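4.2 Planning the equipment budget
8 min read

We went into the second purchase round at Civden with a clear favourite, the Alletti hand, and a sheet of 148 line items that we were sure covered everything. It didn't come close! Fingers and arms are the fun part of a budget, so they get priced first and checked twice. Cabling, spare connectors and cloth goods for the handling trials went in as a single lump of $300, and that lump was the first to run out.

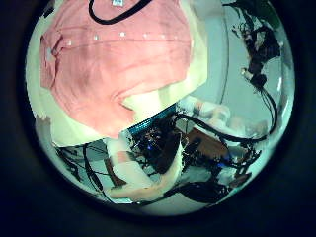 Our advice to other small labs is to budget by work cell and leave the catalogue for later. Draw up one cell, price every part that touches it, then multiply. When we redid the sheet this way for the Nyarko cell, the total came to $2843 before the arm and hand, and we were delighted with how much easier it was to defend at review (see Figure 6).

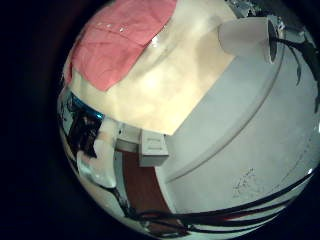 Figure 6. Wrist camera view with a salmon-pink sheet on a cream surface, Nyarko cell.

Spares deserve their own line, and a generous one. Jindmont quoted us a lead time of around 12 weeks on replacement harnesses, so a single failed cable in August could have idled a cell well into the fall term. Cable is also easy to under-order because the runs bunch together: in Figure 6 the black strands overlap along the bottom of the view, thick and thin together, and a length taken off a tidy floor plan will never match that. We now measure with string on the real bench and add a service loop at each joint. It's a cheap habit, and we've grown very fond of it. Housings and covers went on the same line in the revised sheet, priced per cell.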